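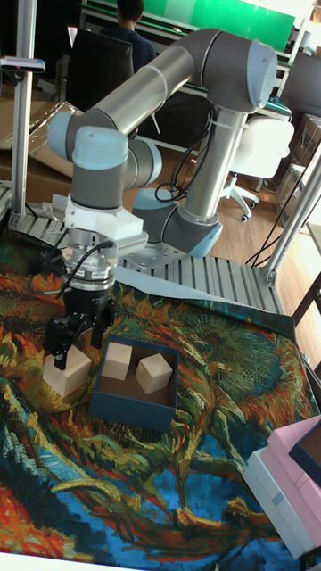
Room and bench check, Brosberg, upstairs workroom
Date: 17/10/2026
Checked by: Katia Fontana
Copy to: Dale Zacharias, Nevzat Kaplan

Marks used: OK, FIX (someone named has to do it), WATCH (look again next time).

1. Table covering lies flat - WATCH
The printed cloth is fine to keep. The pattern is very busy, all swirls in orange, yellow and blue, so small items such as screws are hard to spot on it. Run a hand over it before you finish for the day. Pascual asked for a plain one, and I have passed that on.

2. Front edge of table clear of overhang - OK
No change from the last check.

3. Items on table limited to the job - OK
Wooden cubes and the open dark blue box. Cubes go back in the box at the end of the day, not in desk drawers.

4. Wooden pieces sanded, no splinters - FIX
I handled the full set from the cupboard. 2 have a rough corner. Settimio Cattaneo to sand or replace. Keep them out of use until then.

5. Cardboard boxes sound, no staples - OK
The dark blue one still holds its shape. Replace it when the corners go soft.

6. Boxes stacked safely - WATCH
There is a stack at the lower right corner, with the pink box over the white one. Not high enough to worry about, but please don't add to it. Spare boxes belong on the Bortolotti shelving in the hall.

7. Cables tied and off the floor route - FIX
The bundled ones are acceptable. The hanging loops and the thin cables by the right post need another tie or two. Nevzat to do this. Ties are in the Plustuleo drawer unit, second drawer.

8. Posts and clamp tight - OK
Both aluminum posts checked by hand. Clamp on the left post checked with a key.

9. Chairs and walkway - FIX
Walkway behind the desk measured at 60 cm with the black chair pulled out. It passes, but only just. Push chairs in when you get up. One caster on the spare chair sticks, and Dale has the replacement on order from Ernell.

10. Lighting at desk and bench - OK
One tube flickered for a few seconds at switch-on, then settled.

11. First aid box - FIX
Down to 5 plasters and no eye wash. Pascual Toledo to restock.

12. Fire extinguisher - OK
Gauge in the green. Service is due in November and the contractor has been told.

Comments
Items 4 and 7 are to be closed first. Write your initials next to the item on the door copy when it is done - an email to me is not enough.

Signed: K. Fontana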